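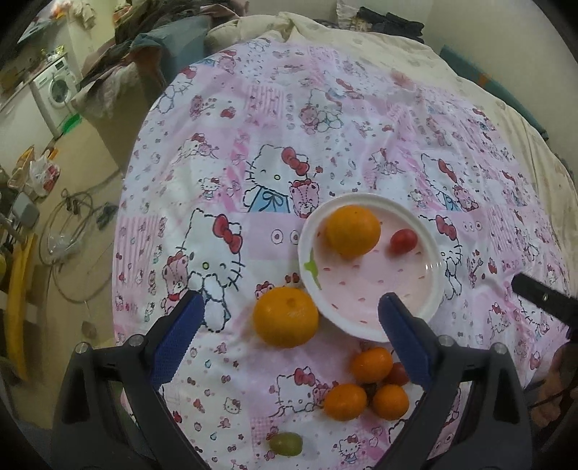
Figure 3. Fruit-to-plate task, view from the hand-held gripper. One tangerine and one tomato on the plate; the other large tangerine lies between the finger pads.

4.2 Open-day sessions

The open day was held over one Tuesday in January at the Grastitz site. Visitors came through in groups of 10, and each group got a short talk, a demonstration by one of our own operators, then a turn with the hand-held grippers themselves. Sessions ran back to back. Not ideal for data quality, see 4.4.

The fruit task (Figure 3) was picked from the Irau task list for its mix of sizes. Large tangerines, kumquat-sized ones, cherry tomatoes, a grape. Instruction to the operator: move the fruit to the plate, any order, one piece at a time. No time limit. Two grippers available, one per hand, though most visitors favoured a single hand after the first couple of tries and let the other one hover. We did not correct this.

Soft surface was deliberate. On a hard tabletop the small pieces roll away when a pad touches them off-centre; on a bedsheet they tend to settle into the fabric, but then the pads drag on the cloth when the operator goes in low. Both failure types turn up in the logs, the second far more often with first-time users. The patterned sheet also makes life harder for the segmentation stage. In Figure 3 there are printed cherries and red bows on the cloth and small red heart-like marks on the inside of the plate, all competing with the real tomatoes for colour. The Guvia detector was trained mostly on plain backgrounds and we expected trouble there (results in Section 5).

Clusters are a seperate problem. Where small fruit sits touching, as with the small tangerines and tomatoes nearest the fingers in the figure, the operator has to choose an approach angle that clears the neighbours. One of the tomatoes there is partly hidden behind the other fruit. Experienced operators usually nudged the group apart first. Visitors mostly went straight in. Labelled as "direct" and "pre-push" respectively, following the scheme in Ghasemi.

After the day all recordings were pooled with the in-house set, giving 2,614 grasp attempts in total. Attempts with the pads closed on cloth only were kept and flagged. Attempts where a visitor put the gripper down midway were dropped. Labelling was done by 2 annotators working independantly, disagreements settled by a second viewing. Visitor comments were noted on paper and are not analysed further, apart from grip fatigue, which came up enough that we shortened the handle travel for the later sessions.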